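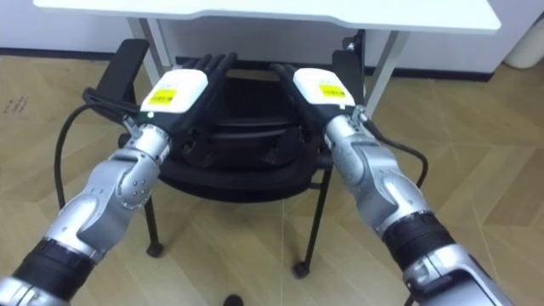

Vol. 6, p. 115

README – Katene chair and desk list

Search this site Go

Hi, and welcome to the chair list! If you came from the Trevirau forum you probably want the file called chairs.csv and can skip most of what I've written. If you're new, get a coffee. I go on a bit.

I look after the seating for a handful of shared offices in Arkport, and for years I kept notes on which chair goes with which desk on the backs of delivery slips. The slips went in a drawer, the drawer got full, and one Monday I sat down and started typing them up. Katene is what I called the spreadsheet (it was the name of the street) and it stuck.

What's in it

There are 922 rows. Each row is one chair pushed up to one desk and looked at properly: does it go under, does it stop short, do the armrests hit, does the back lean on the edge. Those rows cover 378 different chairs, so plenty of chairs show up more than once, with different desks. That's on purpose. A chair that behaves beautifully at one desk can be a menace at the next one over.

Files:

chairs.csv – the chairs, one line each
desks.csv – the desks, same idea
pairs.csv – the big one, chair plus desk plus how it went
rooms.csv – flooring, wall color, how much space there is behind the chair
notes.txt – everything that wouldn't fit in a column, in no order at all

The columns people ask about

chair_color is the color of the backrest, never the base. Black with a black mesh and black with black fabric are both "black" here, and if you care about the difference it's in back_material. Black office chair at a white desk is by far the most common pair, and I get teased for it, but that's what people buy!

back_top is the height of the top of the backrest from the floor, in inches, with the seat at whatever height I found it. I did try resetting every seat to its lowest position first and gave up after one afternoon. If you want the fully lowered number, look for back_top_low, and be ready for a lot of blanks.

desk_edge is square, rounded or beveled. I added this one late, after Drivley started sending me desks with a very sharp front edge that chewed into the armrest pads. Chairs parked against those get a "y" under edge_wear.

floor is what you think it is: carpet, tile, wood-look, concrete. I write "wood-look" for anything with a wood pattern unless I've seen the box it came in. Light and dark are separate values. Casters leave marks you can see from across the room on the dark ones, and on the light ones you find them with your socks.

parked is yes, no or half. Half means the seat goes under but the arms don't. My whole working life is half.

How I move a chair

People keep writing to ask, so okay. Take it by the top of the backrest with both hands and keep your hands fairly close to the middle. If you grab one corner the whole thing swivels and you end up steering a shopping cart. Push low-backed ones from the seat instead. Don't pull a chair by the armrest, ever, particularly the height-adjustable kind, which will pop up a notch and then you've changed my numbers.

When it's up against the desk, I stop at first touch and measure from there. Please do the same if you're sending rows in. Shoving it the last inch gives you a lovely tidy room and a useless measurement.

Things that are wrong with it

The desks are mostly plain rectangular ones with light tops. Corner desks are badly covered, and I have hardly any standing desks, so don't lean on pairs.csv for those.

In 115 rows the seat height is missing. Those came from the oldest delivery slips and I'm not going to guess. They're marked "ns" (not stated), so please filter them out before you average anything – somebody turned them all into zeros in February and then wrote me a long email about how short everyone in Arkport must be.

Two desks share the same ID in the older version. Fixed in the current one, but if you have a saved copy, check D-white-b. It may be the window-side one or it may be the other one.

Brand is blank unless there was a tag I could read. I don't go by looks. I got burned on that early on and had a whole row of chairs filed under a maker who'd never seen them.

And I'm the only person who measured most of this. My tape measure is fine, my knees are not, so under-seat numbers from late in the day are a bit rough.

What it's good for

Picking chairs for desks you already own, mainly. Working out how much room to leave behind a row. Lindsay Stubbs used it to plan a training room so that every chair goes completely under and the vacuum can get through, and she sent me the layout afterward, which made my week. It's in the rooms file as LS-training.

It won't tell you whether a chair is comfortable. I get asked for a comfort score constantly and the answer is still no. My favorite chair on the list has a lump in it that everyone else hates.

Sending me rows

Copy the header line from pairs.csv, fill in what you've got, leave the rest empty. Inches please. Put the room in even if you think it doesn't matter, and say what the floor is. If the chair has a name in your office ("the squeaky one", "Big Greg") put that in notes, I love those.

Use it however you like, and say where you got it. If you find a mistake, tell me the row number or I'll never track it down.

Share this page – 6 shares

3 comments

deskrat_pol
Used the parked column to talk my boss out of chairs with fixed arms. Would have been half on every single desk we own. Thank you!!

Lindsay Stubbs
Small correction on LS-training, the floor should be light wood-look and it's down as tile. Everything still goes under. We've moved the projector table so ignore that gap.

marnie in the annex
Any chance of a column for the gap between the chair back and the wall behind it? We're always scraping paint off ours and the wall's white so it shows every mark. Happy to measure over here if you tell me where you start from.

Older comments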